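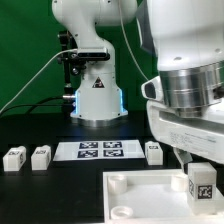 The pitch at Kernstead is that you no longer need to program a robot. You show it. Someone sits at a pair of handles, moves their hands, and the arms copy them. Do that enough times, the company's people told me, and the machine will pick up the job for itself.

I went along on a Tuesday in November, and I was not won over.

The job that morning was moving small white cubes to and from a tray. A child could do it before breakfast. Each cube carries a printed square code, and there is a sheet of four more codes on the table, so that the software can work out where things are. My kitchen has no codes on anything, and I asked when they would come off. "Later in the programme" was the answer, and I got it twice.

The programme is called Tendunar, and its target is 2,000 demonstrations. On the day I visited it had 326. Each is a recording of a person doing the thinking while an arm does the moving. The handles come from a small supplier, Marchetti, and they are stiff. After ten minutes my wrists ached and I had put a cube down on its edge more often than I'd care to say. My attempts were saved with the rest. I was told bad ones are useful too, though I never got a clear account of how the machine knows which is which.

Much of the trouble is in what the operator can see. Stand beside the table and the whole thing looks easy. Switch to the small camera at the wrist and you get a great deal of white, a finger with a code on it, and darkness to one side. White finger, white surface, white ledge. I lost track of how far away anything was, and I had the room in front of me to check against. 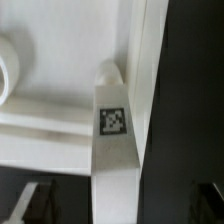
What the numbers leave out

Kernstead likes to mention Flollolov, an earlier project of theirs that gathered 3,764 recordings. It sounds a lot. Ask how the robot did when the table was moved to another room and the talk turns to funding. I was offered a figure of 100 successful runs in a row, all of them on the same table under the same lights.

I don't doubt the patience of the people at the handles. I would like to see them go home for the evening and leave the arms to get on with it.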